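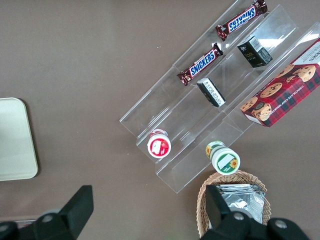 Outdoor Equipment Retail, Unit 6
Concealment Fabrics and Netting: Materials, Sizing and Stock Handling
Instructor: Kristine Enriquez
Revised 4/25/26

6.1 Scope

This unit covers woven and knitted cover materials sold for blinds, shade and screening. Clothing is covered in Unit 7. Students should already know the fiber terms from Unit 2 (denier, ripstop, coating weight) and should have the supplier sheets for Cusik and Stornance at hand.

6.2 Construction types

Die-cut netting. A sheet of coated fabric is slit in a repeating pattern and pulled open so that the cut edges curl into leaf shapes. The sheet is then stitched to a mesh backing or left without one. Unbacked sheets are lighter and cheaper but tear from the end of a slit when snagged. Once a tear reaches the next slit it will usually keep going under load.

Mesh-backed netting. The backing carries the load and the cut sheet provides the pattern. Check the stitch spacing. Wide spacing lets the leaf layer sag between rows, and the pattern then reads as stripes from a distance.

Printed burlap. Heavy for its area, quiet in wind, slow to dry. Untreated burlap will rot if it is folded damp and left in a bin.

Printed polyester panel. Flat, strong, easy to clean. The main fault is shine. Hold the panel at a low angle to a lamp and compare it with a matte sample before making any claim about glare.

6.3 Finished size and cut size

Open netting shrinks in width when it is pulled in length. The size on the package may be the cut size, the relaxed size or the stretched size, and the customer needs to know which. Cusik lists relaxed size. Stornance lists stretched size, measured with a fixed weight on one edge.

Worked problem. A customer has a rectangular frame blind with a perimeter of 151 inches and wants one continuous wrap with no gap. The net is to hang loose, with 20 percent added for drape. Required length is 151 x 1.20 = 181.2 inches. Round up to the next stock length. Do not round down and stretch to fit; the width will come up short at the bottom hem.

Height is figured separately. Add the amount to be staked or weighted at the ground, then the amount to be tied over the top rail. A common error is to apply the drape allowance to height as well. This leaves a roll of loose material at ground level that collects leaves and holds water.

6.4 Coatings and label claims

"Water resistant" and "waterproof" are separate claims. A coated net is full of holes and keeps no rain off the user. The claim refers to the fabric taking up little water. Explain this at the counter if the customer mentions rain.

"Rot resistant" applies to the fiber and does not cover the thread or the edge cord. On older Cerketti stock the edge cord was cotton. Units received before February should be checked at the corners, where the cord is knotted and stays damp longest.

"Reversible" means two usable color faces. It does not mean that both faces have the same finish. Open the package and look at both before confirming.

6.5 Display and storage

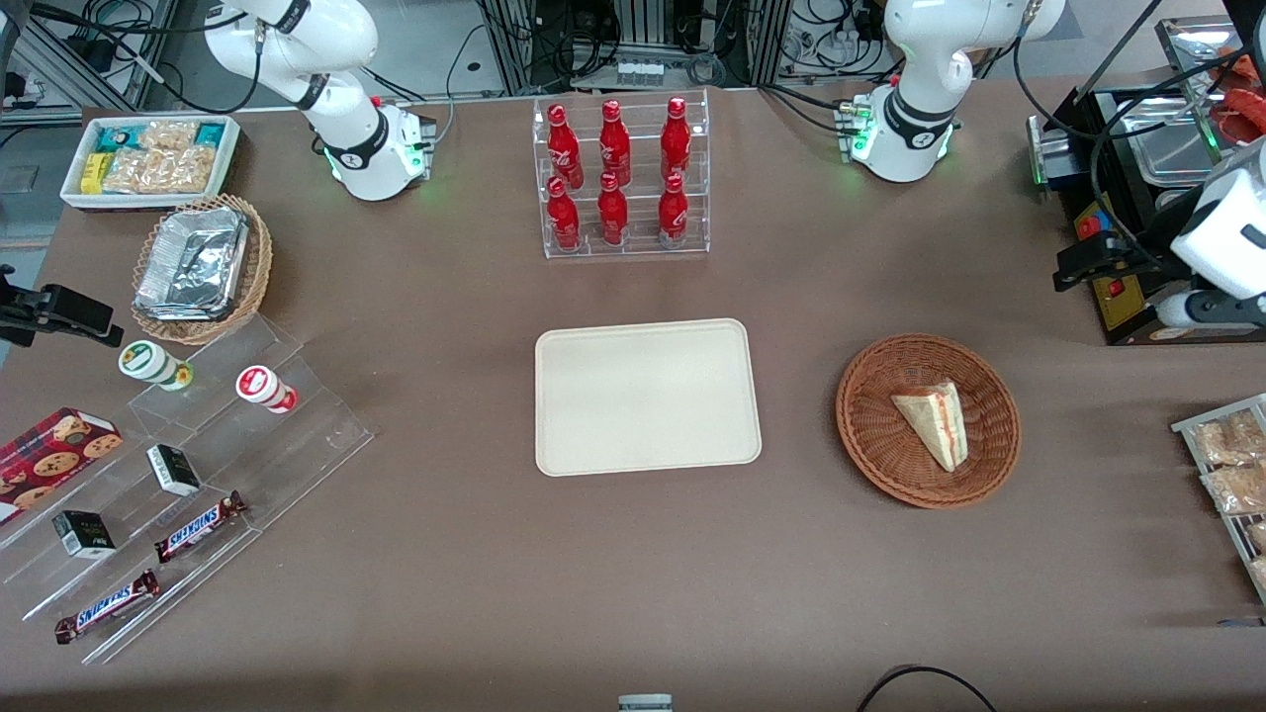
Netting is difficult to display. Folded in its bag it shows almost nothing of its pattern, and hung open it catches on hooks, zippers and passing customers. The usual answer is one hung sample above reach and bagged stock below it. For the small goods sold with the net (clips, ties, stakes, face paint) use fixtures that separate the items and leave their labels in view. Food counters work the same way: a clear acrylic stepped display for the snacks, a separate rack for the Coca-Cola bottles, wicker baskets for other items. Stepped fixtures suit flat packs such as ties and face paint. Stakes need a deep bin with the points down.

Store bagged netting flat, no more than one carton high on open shelving. Keep it away from heaters and direct window light. Coatings can block, meaning that folded layers stick to each other, and pulling them apart strips the color.

6.6 Receiving check

Record the lot number.
Open one bag per carton.
Measure relaxed length and width on a flat surface.
Pull gently at one corner and look for slit tears.
Smell for mildew. Reject the carton if any is present.
Rebag, mark the bag "opened", and use it as the counter sample.

6.7 Exercises

1. A Dela Peña panel is listed at 80 x 114 inches. Find the area in square feet, to one decimal place.
2. Using the same panel, find the usable width if a 3-inch hem is turned on each of the two long sides.
3. Write a two-sentence answer to a customer who asks whether mesh-backed netting will keep a ground blind dry.
4. List the points to check on a returned Cerketti net with a broken corner tie.

Reading for the next unit: supplier sheets on brushed outer fabrics, sections 1 and 2.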